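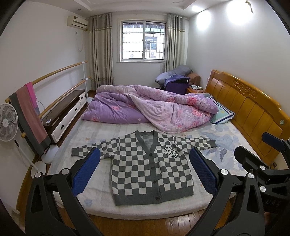
Fondar is looking for adults to read and comment on the consent forms and privacy notices that people are asked to sign when they join a health or housing support service. We want to know which parts are clear, which parts are skipped, and what readers think they have agreed to by the end. Everything is done from your own home, by phone or video call, at a time agreed with you. There is no dress code - a checked cardigan with a puzzle piece on the chest will do as well as a suit. You do not need any legal knowledge, and we would prefer it if you had not worked as a solicitor or a data protection officer in the past five years.

The study reference is 3443. Please quote it whenever you contact us.

What you would be asked to do

There are two calls. Before the first, we send you a form by post or email, whichever you choose. It is 1199 words long in its present version. Read it once, as you would if it were handed to you at a reception desk. Do not look anything up. On the call a researcher will ask what you think the form allows the service to do with your details, who else might see them and how you could change your mind later.

Before the second call you will get the same form rewritten in 500 words. The questions are much the same. You will also be asked whether anything has been lost in the shorter version that you would have wanted to know.

Each call lasts up to 45 minutes. You may stop at any point and you will still be paid for that call.
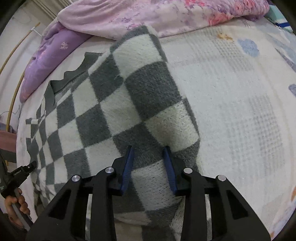

Page last changed: April 18, 2021

Who can take part

You must be 18 or over and able to give consent for yourself. You should have signed at least one form of this kind in the past three years, for yourself or for someone you care for. We have 117 places. Some are kept for people who read English as a second language and some for people who use a screen reader or large print, so please tell us if either applies to you.

You cannot take part if you are a current client or employee of Meireles, the housing support provider whose form is being tested. Former clients may apply.

Payment

You will receive a shopping voucher after each call. If you receive benefits, check whether this payment affects them before you apply. Call charges are paid by us.

What happens to your information

Calls are recorded and typed up by Timico, which works for us under a written contract and may not use the recordings for anything else. Your name is taken out of the typed version. Recordings are deleted once the typed version has been checked. Contact details are held apart from your answers, at our Pradberg office, and are deleted when the study closes unless you ask to hear the results.

Meireles will see the findings. It will not be told who took part. If you withdraw before the typed version has had your name removed, we will delete what you have said. After that point we have no way of telling which answers are yours.
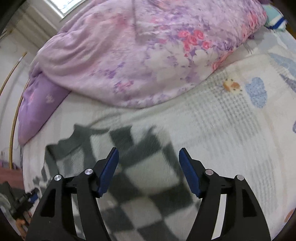
Bed with a floral cover and pale sheet

How to apply

Use the form on our contact page, or write to the Pradberg office and mark the envelope "Reading study". Tell us:

your age group
whether you would rather have the form by post or email
the times of day that suit you
anything we should do to make the calls easier for you

We reply to everyone, including people we cannot offer a place. The first calls will be held in June. Applications stay open until the places are filled.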